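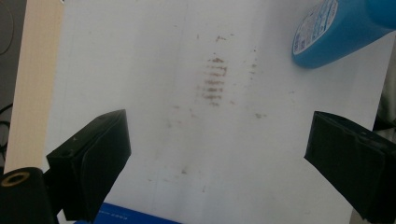
Hoja de papel con marcas parduscas.

El informe de Sarnis llegó en diciembre con una hoja suelta dentro. Rhys Donnelly la apartó y leyó las cifras: caudal nominal, 640 litros por minuto; pérdida en la junta 4, sin determinar. El sifón de Dirnstead llevaba 2 inviernos fuera de tolerancia.

— Falta la firma de Sheehan — dijo por teléfono.

— Sheehan no firma lo que no ha medido — respondieron desde Maihi.

Donnelly calculó la pérdida por diferencia. Le salieron unos 1.000 litros diarios, una cantidad admisible según la norma antigua. Anotó el valor a lápiz, indicó el método y dejó en blanco la casilla del responsable. Después cerró la válvula de Ulex y esperó a que bajara la aguja.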